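Robots don't see a wall. They get a big grid of numbers from a camera, and somebody has to write the software that turns those numbers into "wall, please don't."

## Three jobs, one robot

The software at Darkari is split into parts, and each part has a job.

**Perception** asks: what's around me? It looks for edges, colors and shadows, then makes its best guess.

**Planning** asks: how do I get my hand from here to there? It might try 2,000 paths and throw most of them out. Some go through the furniture. A few go through the robot.

**Control** asks: how hard should each motor push, right this instant? It asks this again and again and never gets bored.

## Practice in a pretend house

Real walls are expensive, and so are real arms. So Thư Quách and Vinh Triệu let the robot practice inside a computer first, where a crash costs one click. Even a pretend passage can be tricky. With one gripper this close to a picture on a dark wall, planning has very little room to work with.

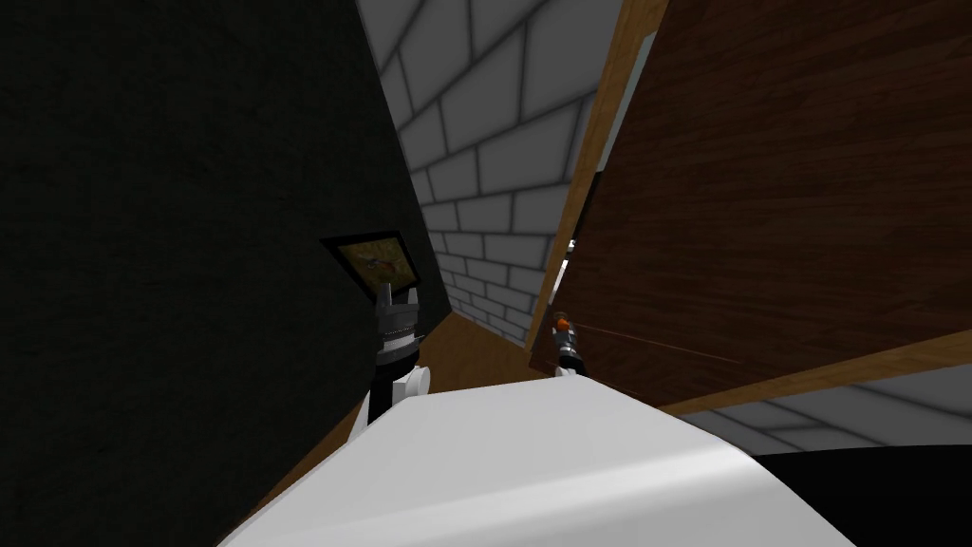 ## Try it yourself

1. Ask a friend to stand still and be the robot.
2. Put a cup on a table 2 steps away.
3. Give orders like "lift your left hand a bit." You can't say "get the cup."
4. Swap places, and find out how annoying your own orders were.

Thu Đoàn's best robot put its elbow in the butter.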